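About Flestberg

Flestberg is a small workshop school for people who want to repair and make everyday leather goods: wallets, key pouches, desk pads, bag straps, the odd dog collar. We run evening and weekend courses in one room, and we have done so long enough to be suspicious of most of what gets written on pages like this one. So we will try to keep to what we do, what we charge for, and what we think you can reasonably expect to take home.

How it started

Sota Wada opened the school after several years of taking other people's craft classes and coming away annoyed. The usual pattern was a glass of something, a kit with the holes already punched, and a finished card holder at the end that the student could never have made alone. There is nothing wrong with that as a night out. Sota did not think it was teaching, and he still doesn't.

The first course had five students and ran for one February. Two of the five thought it was too slow. They had a point, and the second evening was rewritten, but the general pace has stayed where it was. You will spend a whole session on a straight line of stitching. Some people find this restful. Others find out that they would prefer to buy a wallet, and that is useful to know before spending money on tools.

What we teach

The beginner course covers cutting, marking, edge work and saddle stitch. You choose one flat project and stay with it. The repair course is for people who bring in their own things, most often a bag with a torn strap or a chair pad coming apart at the seam. We look at it with you before we take your deposit, and we do say no. Bonded leather that has started to peel can't be brought back by us or, in our opinion, by any of the creams sold for it.

We don't teach shoes. We get asked every month. Shoemaking is a different trade with different tools, and we would be bluffing.

The room

Visitors sometimes expect something out of a magazine – old oak benches, brass lamps, a wall of antique awls. Our tables have light wooden tops with rounded corners, and for a lot of the work we lay a big sheet of white foam board over them. It marks quickly and we keep using it anyway. A dark piece shows up well against white, and a dropped needle is easier to find. Loose bits go in a tray. Seating is stools, and if your back needs something better, write to us beforehand and we will put out a proper chair.

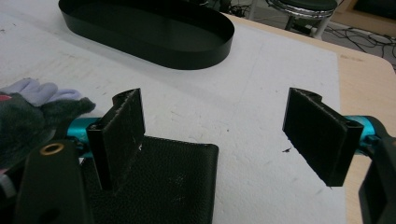 A stitched black pad on the foam board, with a tray behind it.

Pads like that one are a common choice of first project. They are flat, the seams run close to the edge, and a pebbled grain is forgiving about small scratches. It is less forgiving about wandering stitches, whatever the tutorials say, and we would sooner tell you so at the start. If your line drifts, we will show you how to unpick it and how to decide whether it is worth unpicking.

Our materials

We buy hides and offcuts from Iwasaki, a small supplier we have used from the beginning. When we can't find out how a piece was tanned, we tell students that we don't know. We have stopped using the word "genuine" in our own listings, as it seems to be printed on everything. We don't call our leather sustainable either. Using up offcuts keeps some waste out of the bin, and that is about as far as we are willing to go.

Thread, needles and wax are included in the course fee. Knives stay in the room. We don't sell starter kits, although we will give you a short list of what to buy and a slightly longer list of what to leave on the shelf.

Company work

We take on a limited number of group sessions for companies. Mesoteck sent us 40 people over one winter, in small groups, and most of them finished what they had started. We were asked afterward to supply a few lines on how the sessions had improved teamwork. We had no way of measuring that and didn't write them. If you need an activity where people sit down, put their phones away and work on something with their hands for three hours, we can offer that much.

Numbers

More than 300 people have completed a course with us. We count someone as completed if they came to every session or made up the ones they missed. We don't publish a satisfaction score – we tried a form once, everyone ticked the top box, and we learned nothing from it. Since then we have asked students what they would cut from the course. Those answers are a lot more helpful, and the edge-painting section is half its old length as a result.

Visiting and booking

You are welcome to come and see the room before you sign up, and we would prefer that you did. Ring the bell at the side entrance, door code 3545, and come up one floor. Please don't bring a repair in on the same visit unless you have written first.

Course dates are listed on the booking page. Deposits are refunded in full up to a week before the first session, and after that only if we can fill the place.

Page last checked 2025-01-04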